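The Mug Problem

Every kitchen cabinet I have ever opened contains the same mug. It is at the back, it has a bank or a dental practice on it, and it has not been used since the household that owns it was formed. In front of it are the mugs people like, stacked two deep in a way that was supposed to be temporary. To get at one you lift another, and to lift that one you need a free hand, which you do not have, because you are holding the milk.

Mawuli Opoku has strong feelings about this. He runs Skunetti, a housewares shop on a sloping street in Stenville, and sells several answers to a question most of his customers did not know they were asking. "People come in for a mug," he told me, moving a display of egg cups out of reach of my elbow. "Then I ask where they're going to put it, and they get this look."

I know the look. I had it at the time. My own collection had reached the stage where the dishwasher was being used as a second cabinet, and I had come to Stenville to find out whether the thing could be solved with furniture.

It can, according to Opoku, but you have to pick a side. There are mug tree people and there are mug rack people, and in his experience they do not marry each other.

The tree is the older idea and the more cheerful one. You get a round base, a post, and some branches sticking up at an angle, and you hang your mugs by the handle as if decorating for a very small holiday. It takes up about as much counter as a dinner plate. It also shows off color, so its owners tend to buy mugs one at a time and remember where each of them came from. The drawback is physics. Load all your heavy ones on one side and the tree will let you know, usually at night.

The rack is for people who wash up and mean it. Wire, mostly, sometimes with a bit of wood to take the chill off, and the mugs go on tilted or upside down so the water has somewhere to go. A rack does not flatter your mugs. It treats them as wet objects waiting to become dry objects. Selorm Baidoo, who writes a newsletter on small kitchens called Bawa, has been a rack person for most of her adult life and regards the tree as a form of showing off.

"A tree is a hat stand," she said. "Do you keep a hat stand on your kitchen counter? Then why would you keep that?"

Opoku, who was standing next to her, owns both. He sees no contradiction. White mugs go on the black wire rack, colored ones go on the tree, and whichever mug is on duty sits in the open with the milk.

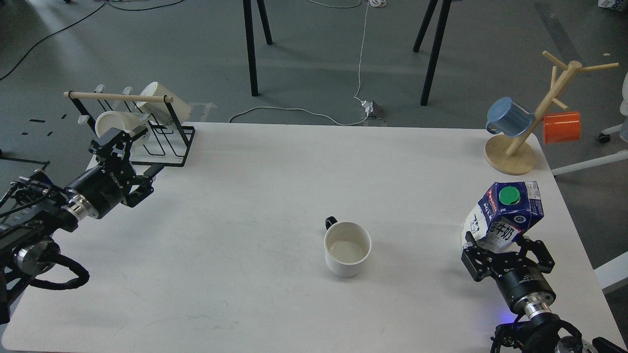
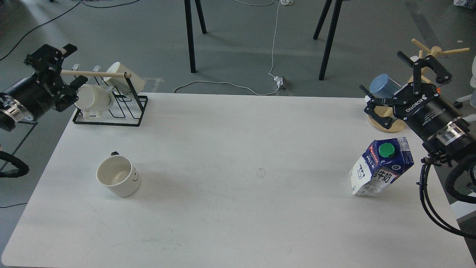
The case for the milk

Notice that the milk has made its way into this. It always does. Baidoo's theory, which she has laid out for her readers in more installments than they perhaps wanted, is that mug storage fails because people plan for the mug and forget about the pour. A mug alone is easy. What you need is a clear patch of table where a mug can stand upright with its handle facing any way it likes, and a carton can arrive next to it without knocking something over.

She calls this patch the landing. Her rule is that it should be there before you buy anything to put around it. I measured mine when I got home. It was the size of a paperback, and there was a paperback on it.

Cartons complicate matters further. The screw cap, to my mind, is one of the great improvements in domestic life, and anyone who grew up pinching open a cardboard spout with wet thumbs will agree. But a full carton is a top-heavy sort of thing, and the last inch of it requires a tilt that sends your elbow out sideways. If your elbow meets a mug tree, you have learned something about placement. Back corner, says Opoku. Always the back corner.

What belongs on the rack

The harder conversation is the one about numbers. Skunetti stocks 300 mugs, or tries to, and Opoku would be happy to sell you any of them. Asked how many a person needs, though, he goes quiet and starts straightening things. Baidoo has no such trouble. Her answer is 2 per person, plus whatever you would be sad to break.

That last category is where the system comes apart. I would be sad to break nearly all of mine. There is one from a bakery in Histon that leaks a little. There is one with no handle, which I keep pens in, and which therefore should not count, and which Baidoo counted.

She has a soft spot herself, when pressed. It is for mugs with faces drawn on them, the plainer the better, a couple of lines and a curve. A face gets you through the first ten minutes of the morning, she says, and asks for nothing. She will not extend this leniency to slogans.

I went home with a wire rack, for the record, and put it against the wall with the landing in front of it. The paperback moved to the windowsill. Four mugs went in a box for the thrift store and one of them came back out the same evening. The bank mug is still at the back of the cabinet. I took it out, looked at it, and could not think of anyone I disliked enough to give it to.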